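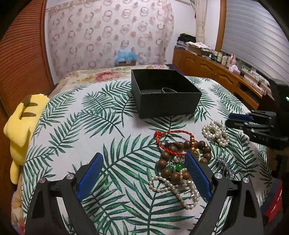

*Figure 19. Open box and bracelets on a printed cloth.*

## Storing Bracelets in the Irholm Box

1. Spread a clean cloth over a bed or table and set the open box on it.
2. Lay each bracelet flat. Separate braided cords from wooden beads.
3. Wipe beads with a dry cloth. Do not use polish.
4. Check cord knots and charms. Set aside any piece with a frayed cord.
5. Place rigid bangles in the box first. Add beaded bracelets next and corded bracelets last.

**Note:** The box holds up to 800 grams. Heavier collections should be divided between two boxes.

**Caution:** Do not pull a cord that has caught on a charm. Lift the charm free with the fingertips.

Replacement boxes may be ordered from Hastov under part number 52.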